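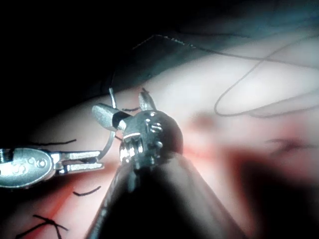 Gripper with the jaws open, needle driver at left.

Two controllers into one DAW: knobs jump, transport fires twice, clock drifts

Posted by Gunther Diekmann, 31/03/2018

I am trying to get two USB MIDI controllers working side by side in the same DAW and have run out of ideas. The set-up is as follows.

Controller one is a Sunden 49-key keyboard with eight knobs, eight faders and a row of transport buttons. Controller two is a Flelwood pad unit with sixteen pads, four endless encoders and its own transport buttons. Both are class-compliant, and no driver has been installed for either. The DAW is Wastska, latest build, on a Windows 10 desktop. Audio goes through a McIver two-in, two-out interface, which also has five-pin MIDI in and out. On the MIDI out of the interface there is an old drum machine that follows clock.

Taken one at a time, each controller does what its manual says. With both plugged in I get three faults.

First, the knobs on the Sunden jump. If I turn knob 3 to set a filter cutoff, save, close the project and open it again, the first touch of the knob throws the cutoff to wherever the knob physically happens to be. It also happens whenever I switch tracks. I have looked for a "pick-up" setting on the keyboard and there isn't one in the menu, only channel, CC number, minimum and maximum.

Second, pressing Play on either unit starts and then immediately stops the transport. Sometimes it starts, stops and starts again. This does not happen with only one unit connected.

Third, the drum machine drifts. It is in time for the first few bars and then falls behind, and after a couple of minutes it is plainly late. The tempo display on it wanders by a beat or so per minute either side of the project tempo. Sync was fine before I bought the pad unit, although I was also using a smaller buffer then.

Already tried: different USB ports, a powered hub, without the hub, a new cable for the keyboard, factory reset of the Flelwood, deleting the preferences file in Wastska. The buffer is at 512 samples and I would like to leave it there, as the projects are fairly heavy.

Are these three separate problems or one? I would prefer not to buy a MIDI merge box unless it is the only way.

Tags: MIDI, control surface, transport, clock, class-compliant

2 answers

harbourlane_audio

They are three separate problems, although the second and third may share a cause. I will take them in your order.

Knobs. The Sunden sends absolute values, 0 to 127, and has no means of knowing where the plug-in parameter currently sits. When you reload a project or change track, the knob and the parameter disagree, and the first message sent wins. As the keyboard has no pick-up mode, you have to deal with it in the host. In Wastska, open Preferences, then Control Surfaces, select the Sunden and look for Takeover at the bottom of the panel. It has three settings. Jump is the default and is what you are seeing. Catch ignores the knob until it passes through the current value. Scale moves the parameter proportionally until the two meet. Most people use Catch. Scale feels odd on a filter cutoff but is usable on volume faders.

Note that Takeover is stored per device and has no effect on mappings made with right-click Learn inside a plug-in window. Learn mappings belong to the plug-in and bypass the control surface layer altogether. If your cutoff was mapped that way, delete the mapping and make it again from the host's own Assign button.

The encoders on the Flelwood should be set to relative mode, in which case they never jump. There are several flavours of relative (two's complement, binary offset, signed bit) and the host must be told the right one. If the encoder only goes up, or goes down in large leaps, you have picked the wrong flavour. Try the next.

Transport. Starting and immediately stopping is nearly always a toggle command received twice. Both of your units can send transport either as MIDI Machine Control or as ordinary CC or note messages in the Mackie Control style. A class-compliant device with transport buttons commonly presents two MIDI ports to the computer, the second being for DAW control. If both ports of the same device are enabled as inputs, one press may arrive twice. Add a second device of the same kind and it is quite easy to end up with a feedback path as well: the host reports "playing" back to the surface to light the button, the surface echoes it, and the host treats the echo as another press.

Do this in order:

Close Wastska and disconnect both controllers.
Connect the Sunden only. Open the host and look at the MIDI input list. Write down the port names.
Enable port 1 as a track input. Do not enable port 2 as a track input.
Under Control Surfaces, add one surface with port 2 as both its input and its output.
Test Play and Stop.
Connect the Flelwood and repeat, using a second surface slot. Do not share a slot between the two.
Set the MIDI Machine Control input to None.
On the Flelwood, turn off local echo. On the units I have used it is in the global page and is on after a factory reset.

That last item may explain why the reset did not help you. If a fault remains after this, leave the output of the Flelwood surface unassigned. You lose the button lights but the loop is broken.

Be aware that Windows may rename ports if you move a device to another USB socket — the host then sees a new device and your assignments appear empty. Choose a socket for each controller and stay with it.

Clock. See whether the host is sending clock to more than one output. The clock should go to the McIver MIDI out and nowhere else. If it is also ticked for the two controllers, they may pass it on, and the drum machine may get extra ticks or late ones depending on how the routing is done. MIDI clock has 24 ticks per quarter note and carries no position information apart from start, stop, continue and song position, so a receiver that misses or gains ticks will not correct itself until the next start.

Also look for a MIDI Thru setting in the McIver control panel. With Thru on, anything arriving at its MIDI input is copied to the output along with the clock.

tonebench

Buffer is too big. 512 is a lot. Put it on 128 and the drum machine will be tight. I had 19 ms of delay on mine and it went away when I dropped the buffer.

Also don't bother with the hub, plug straight into the back of the PC.

Comments on this answer

harbourlane_audio: The buffer will produce a constant offset. It should not make the drum machine fall further behind as time passes. If it is late by the same amount in bar 2 and bar 200, adjust the clock offset in the host. If it gets worse, ticks are being lost or the tempo reading is wrong. The two need telling apart before anything is changed.

tonebench: Fair enough but mine did get better.

Gunther Diekmann: It gets worse over time, so not a constant offset. I did try 128 and the project would not play without dropouts.

Follow-up from Gunther Diekmann

Results so far, for anyone with the same pairing.

Transport is fixed. Both ports of the Flelwood had been enabled as track inputs, and local echo was indeed on. I turned off the echo first and the triple trigger became a double. Removing port 2 from the track inputs cured the rest. Both units now have their own surface slot and the button lights work on both, so I did not have to unassign the output.

Knobs are fixed for everything except one synth, where I had used Learn years ago in the project template. I have remade those assignments from the Assign button and set Takeover to Catch. The encoders are on signed bit. Binary offset gave me the "only goes up" behaviour described.

Clock is better but not perfect. The host was sending to all three outputs. With only the McIver ticked, the drum machine stays with the project for the length of a song, but its display still moves by a small amount. I ran a test of 300 bars with a rimshot on each downbeat, recorded it back in, and the worst hit was 40 samples away from the line, in either direction, with no trend. I can live with that. Thru was already off.

One question left over. The MIDI monitor in Wastska showed 2449 messages from the Sunden during a single pass of a short song, although I only moved one fader. Is that normal?

harbourlane_audio

Very likely channel aftertouch. Many keybeds send a continuous stream of it while keys are held. If you have no use for it, filter it at the track input or switch it off on the keyboard. An ageing fader can also flicker between two adjacent values when at rest, and the monitor will tell you which it is: aftertouch is listed as channel pressure, the fader as its CC number. Sort the list by type and see which one is filling it.

The leftover movement of the tempo display is the drum machine averaging incoming ticks. Older units all do this to some degree and it can be ignored if the recorded hits show no trend.

Gunther Diekmann: Channel pressure, nearly all of it. Switched off on the keyboard and the list is quiet now. I have saved the surface settings as a preset and marked this as solved.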